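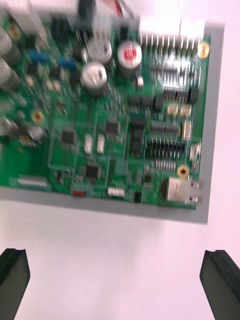 首页 产品 配件 下载 经销商 联系我们

Brinkmann 防静电台垫 Millby 系列

3月 文:Sabine Meinecke

打印本页 通过电子邮件发送

Millby 系列是双层橡胶台垫,用于电子装配、返修和检验工位。上层为静电耗散层,下层为导电层,两层在生产时硫化为一体,正常使用不会分层。台垫由 Brinkmann 在 Prukow 的工厂裁切和包装,整卷和定尺两种形式供货。

本页适用于现行版本。旧版台垫的接地扣在长边中间,现行版本移到了两个近身角,订购替换配件时请先核对扣件位置。旧版扣件仍可单独购买,数量有限。

规格

材质:丁腈橡胶,双层
总厚度:2毫米
颜色:浅灰、蓝、绿(背面均为黑色)
表面:哑光,细纹
卷材宽度:600毫米、900毫米、1200毫米
卷材长度:10米
定尺:600×1200毫米、700×1200毫米、900×1800毫米
接地扣:10毫米,公扣,定尺产品出厂时已装两个
卷材不带扣,需另购扣件包

表面电阻和对地电阻的实测值写在每批产品的检验单上,检验单随箱附带。如果检验单遗失,可凭台垫背面的批号向经销商索取。批号印在一角,裁切卷材时请尽量保留这个角,或者把批号抄下来。

选型

多数工位选用 600×1200 毫米即可。桌深超过 700 毫米时,建议选宽一档的卷材自行裁切,台垫前沿应与桌边平齐或略微下垂,不要缩进去。前沿缩进会让操作者的前臂长时间压在垫子边缘上,边缘也容易卷起。

浅灰色反光较低,适合配合放大镜或检验灯使用。绿色和蓝色与浅灰色的电气性能相同,区别只在颜色。经常焊接的工位,助焊剂痕迹在浅灰色上比较明显,可以考虑绿色。

Millby 台垫可以承受短时间接触焊锡飞溅,表面会留下浅痕,不影响使用。烙铁头不能直接放在垫子上。热风枪工位请另加耐热板,Flonulthorpe 耐热板的尺寸与本系列 600 毫米宽的定尺产品配套,可一起订购。

安装

1. 清洁桌面,去掉旧胶和灰尘。桌面不平会在垫子上显出来。
2. 台垫展开后平放24小时再固定。卷材在低温下运输的,先在室温下放一夜,然后再展开。
3. 需要裁切时用直尺和新刀片,从背面切,分两刀切透。
4. 将接地线扣在台垫的公扣上,另一端接到工位的公共接地点。每张台垫单独接线,不要把几张台垫串在一起。
5. 腕带接到公共接地点,不要夹在垫子边上。
6. 用测试仪测量台面对接地点的电阻,记录结果。

不建议用双面胶满贴。垫子本身的重量足够让它留在原位,如桌面很滑,在四角各贴一小段即可。满贴之后再揭下来,下层经常会撕坏,这种情况不在保修范围内。 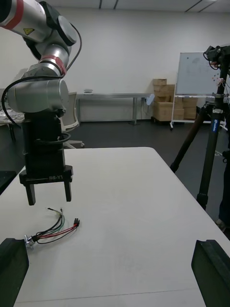
清洁与保养

每天用不掉毛的布擦拭,布上喷 Prukow 台面清洁液或其他防静电专用清洁剂。普通家用清洁剂含有硅油或蜡,干后会在表面留下绝缘膜,电阻读数会上升。怀疑用错清洁剂时,先用专用清洁液擦两遍,晾干后重新测量,读数通常能恢复。

异丙醇可以用于局部去除助焊剂,不宜大面积反复使用,时间长了表面会发干发硬。丙酮和稀释剂不能使用。

建议每六个月测量一次对地电阻。测量前先清洁,等表面完全干燥。测量点取四角和中央,记在同一张表上,便于和上一次比较。如果只有一个点超限,多半是局部脏污;如果五个点都超限,请先检查接地线和扣件,再考虑更换台垫。接地线在扣头根部容易折断,外皮完好时也可能已经断芯,用万用表量一下通断就能判断。

扣件松动可以自行更换,扣件包内有公扣、垫片和一个冲头。原孔已经撕大的,在旁边另打一个孔,离边缘至少25毫米。

存放

未使用的卷材平放或竖放均可,不要对折。存放处避免阳光直射。长时间卷紧的台垫展开后边缘会翘,可以反向轻卷几分钟,再平放压住两端。

订货号

ML-6012 定尺 600×1200毫米
ML-7012 定尺 700×1200毫米
ML-9018 定尺 900×1800毫米
ML-R60 卷材 宽600毫米
ML-R90 卷材 宽900毫米
ML-R120 卷材 宽1200毫米
ML-K 扣件包
ML-G 接地线,长1.8米,内置1兆欧电阻

订货时请在订货号后注明颜色。灰色代码为 G,蓝色为 B,绿色为 N,例如 ML-6012-G。未注明颜色的订单按浅灰色发货。

供货与包装

定尺产品每箱一张,卷起装箱,附接地线一根和检验单一份。箱内纸芯请保留,退换货时要用原纸芯卷回,折叠寄回的台垫无法再次销售,不能退款。卷材按卷计价,不零裁。一次订购200张以上的定尺产品,可以要求按客户图纸裁切和打孔,图纸请注明扣件位置和圆角半径,确认图纸后开始计算交期。1200毫米宽的绿色卷材目前没有库存,需要按订单生产。

保修

自发货起24个月内,分层、扣件脱落和电阻超出检验单所列范围的,可以更换。切割损伤、烫伤、溶剂损伤和正常磨损不在保修范围内。申请时请提供批号、测量记录和损坏处的照片。

相关产品

Flonulthorpe 耐热板
Prukow 台面清洁液,1升和5升
Millby 地垫,与台垫共用接地扣

打印本页 通过电子邮件发送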